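Home Storage and Small Furniture, evening class
Week 4 handout: drawers, and why they stick

Right, so this is the write-up I promised at the end of last week. It's longer than I meant it to be (it always is) but I'd sooner you had too much than sat at home with a jammed drawer and no notes. Bring it with you on Thursday, along with whatever drawer you've chosen to work on. If you can carry the whole piece of furniture in from the car park, great, but a drawer on its own will do if you've measured the opening properly.

Where we'd got to

Last time we took apart the old Retamal chest and found out how the thing was held together. A few of you were surprised that there were hardly any screws in it. I was too, the first time! Most of the strength is in the corners, and once you've seen a dovetail from the inside you start looking for them everywhere. I can't go into a junk shop now without pulling the drawers out and turning them over, and I've been told off for it twice at the Dultidgate market.

We also talked about grain direction. I'll say it again as it matters all the way through this session: wood gets wider and narrower across the grain as the air gets damper and drier, and hardly changes along its length. A drawer side is a long board standing on its edge, so it gets taller in damp weather. It doesn't get longer. That one fact explains most of the drawers people bring me.

The parts of a drawer

Front, two sides, back, bottom. The bottom usually slides into a groove cut in the sides and the front, and passes underneath the back, where it's held with a pin or a screw. Don't glue a solid wood bottom in! It needs to move. If yours is thin sheet material you can glue it, and I often do, because it stiffens the whole box up a treat.

Then there's whatever the drawer runs on. In older pieces it's a strip of wood fixed to the inside of the carcase, called a runner, with the bottom edges of the drawer sides sitting on it. Above the sides there's often another strip called a kicker, which stops the drawer tipping down when you pull it out. People leave kickers out when they build their first cabinet. I did. I ended up with a bedside cabinet that emptied itself on my foot.

In newer furniture you'll find metal slides, side-mounted or under-mounted. They're lovely when they're fitted square and awful when they aren't. More on those in week 6.

Handles and where they go

I get asked about this more than anything else in the course, which is funny, given it's the easy bit. One handle in the middle suits a narrow drawer. On a wide one, two handles look better, but you have to get used to pulling both, or you'll rack the drawer (that's when one side gets ahead of the other and it wedges itself). 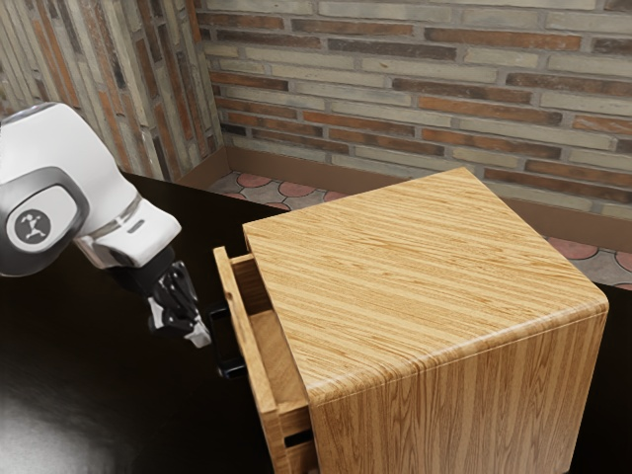

Fig. 4. Honey-coloured cabinet in the nightstand style, with a black drawer handle.

Height is a matter of taste. Dead centre can look a bit low to the eye, so I tend to go slightly above. Cut yourself a card template, tape it on, and walk to the other side of the room before you drill anything. With dark handles on pale wood a wonky one shows up from the doorway, so be fussy.

Drill from the front, with a scrap block clamped firmly behind so the back doesn't splinter. If you're filling old holes first, glue in a bit of dowel and trim it flush. Filler will do if you're painting, but it won't hold a screw.

Why they stick

Take the drawer out, and look at it before you reach for the plane. Please. You can always take more off and you can never put it back. Look for shiny patches, as these are where the wood has been rubbing. If there aren't any, scribble along the edges with a soft pencil, slide the drawer in and out a few times and see where the pencil has smudged.

Shiny along the top edge of a side: the side has swollen. Wait for a dry spell if you can and check again. If it still rubs in May, when my workshop is usually about as dry as it gets, then take a few shavings off.

Shiny on one side near the front only: the drawer is probably out of square. Measure corner to corner both ways. If the two numbers differ, planing won't cure it, and you're looking at a loose joint.

Worn hollows on the bottom edges: this is old age, and you'll find matching grooves in the runners. Turn the runners over if they're screwed on, or glue a thin strip into the worn part and plane it level.

Nothing shiny at all: check that a sock hasn't gone down the back. I'm quite serious, that's my most common repair.

Wax

Candle wax works. Beeswax is nicer and smells better. I use the Merolent stick from the tool shop because it's hard and doesn't pick up fluff. Rub it on the runners and the bottom edges of the sides, and leave the rest alone. Please don't use cooking oil or spray polish, you'll be scraping it off by Christmas.

For Thursday

Write down the width of your drawer opening at the front and again at the back, in millimetres. Do the height as well, at both ends. The Butitz unit in the classroom is 18 mm narrower at the back than at the front, and we'll be sorting that out together, so wear something you don't mind getting dusty.

Bring a block plane if you own one, a pencil, and some 190 mm offcuts if you've any left from the box project. I've got spare wax.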